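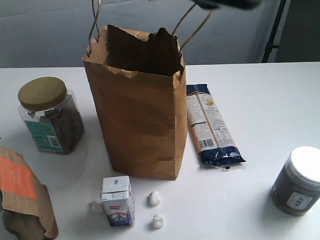 Put the milk in first, wrote one reader after the August page went up, and everything else will find its own place! I love that, and I've been packing by it ever since. Small cartons are perfect bottom-of-the-bag things. They're square, they're heavy for their size, and they don't mind a jar leaning on them.

So here is the long-promised page on paper grocery bags: how to pack them, carry them, empty them and get another few trips out of them. I get more mail about bags than about anything else on this site (stain removal comes second, by a long way), and I'm delighted, because I think a well-packed paper bag is one of the nicest small jobs in the whole house.

Before you pack

Open the bag all the way. That sounds silly, but most split bags I've seen were packed half open, with the bottom still folded up along one side. Put your fist inside and push down into all four corners until the base sits flat on the counter. If the top edge is crumpled, leave it alone. Smoothing and tugging at it starts little tears, and a crumpled rim holds groceries every bit as well as a crisp one.

Check the handles too. Twisted paper handles are glued to a strip on the inside of the bag, and you can run a thumb along that strip and feel right away if it has started to lift. A lifting handle means this bag gets carried from underneath, or it stays home and becomes a shelf liner.

Set everything out on the table before a single thing goes in. I stand mine around the bag in a rough ring, so I can see the jars, the boxes and the soft things all at once. It takes a minute and it saves you from finding the heaviest jar last, when there are already crackers at the bottom.

The order I use

Heavy and square goes first: milk cartons, juice boxes, cans. Stand them upright and push them together so they make a floor.

Jars go next, against the side of the bag and never in the middle, lid up. A plastic jar of nuts or dried fruit is light for its size and makes a great wall. If you have two glass jars, slide something soft between them. A pouch of anything will do, or a dish towel.

Long packages of noodles or pasta stand on end along the opposite side. They stiffen the bag beautifully! Lay them flat across the top and they get bent by the handles, and you'll be eating very short spaghetti.

Pouches and soft packets fill the gaps. Squeeze a little air out if they have a zip, and tuck them in sideways.

Bread, eggs and anything you'd be sad to find squashed goes on top, or in its own bag.
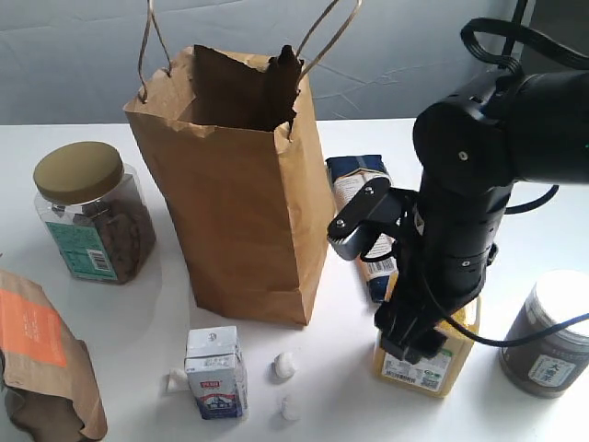
How full should a paper bag be? Stop when the groceries come to a hand's width below the rim. You want the handles to meet over the top without being dragged outward by a box corner, and you want enough loose paper to fold over if it rains on the way to the car.

Carrying

One hand through the handles, one hand under the base. Always, even for a light load, even if it's only from the car to the porch. The handles are for steadying and the hand underneath does the lifting. If you've got stairs, take two trips with two half-full bags, and don't let anybody talk you into one heroic trip.

Cold things sweat, and wet paper gives way fast. Wrap a cold carton in a sheet of newspaper or put a folded paper towel under it. I keep a little stack of flattened produce bags in the car for this and they've rescued me more times than I can tell you.

Emptying the bag

Take things out in reverse, soft stuff first, and keep the bag standing the whole time. Please don't tip it! Tipping is how jars roll off counters, and it pulls on the bottom seam, the one part you can't mend. If the upper edge flops inward while you're reaching in, hold it back with your free hand so you aren't scraping your knuckles (and the paper) each time.

I put everything on the table and sort from there. Cold things go straight to the fridge. Jars go on the shelf with labels facing out, older ones in front. Opened pouches get folded down twice and clipped. I use the flat wooden clips from Jistley, which are plain as can be and grip like anything, but clothespins work too and you've probably got some.

Noodles are worth a word. If the package is still sealed, stand it in a tall jar or a clean pitcher, as is. Once it's open, I move the noodles to a lidded container and cut out the cooking directions to tape on the lid. I used to trust my memory on cooking times. My memory was wrong a lot.

Getting more out of the bag

A good bag can do plenty of trips if it stays dry. Shake it out over the sink, let it air with the top open, then fold it on the lines it came with. Fighting the factory creases makes new ones, and new ones become weak spots. I store mine upright in a magazine holder beside the fridge, so I can pull one out with one hand.

Some things I do with bags that have retired from shopping:

Cut down the back seam and cut off the base, and you have a big sheet for drawer lining, craft tables or shining shoes on.

Roll the rim down in a thick cuff and you have a sturdy little bin for potatoes or onions. Paper lets them breathe and keeps the light off. Mine lives on the bottom pantry shelf and gets swapped when it goes soft.

Save the twisted handles! They're terrific for tying up tomato plants or bundling kindling, and they can go on the compost afterward.

Torn strips go into my compost bucket between layers of peelings. Leave out anything greasy or with shiny printing.

A few notes from the mailbag

Several of you asked where the extra-wide bags come from. Mine were Drindwood, 100 to a bundle, and I split a bundle with the neighbors. The ones from Dallo are a bit narrower but the base is lovely and stiff, so for jars I'd pick those.

And for the person who wanted to know if you can iron a bag flat: you can, on low, no steam, with a dish towel on top. I tried it on a whole pile one rainy afternoon and had a wonderful time.

Page updated October 2019. Next up is spice drawers, so send me your best labels and your worst lids.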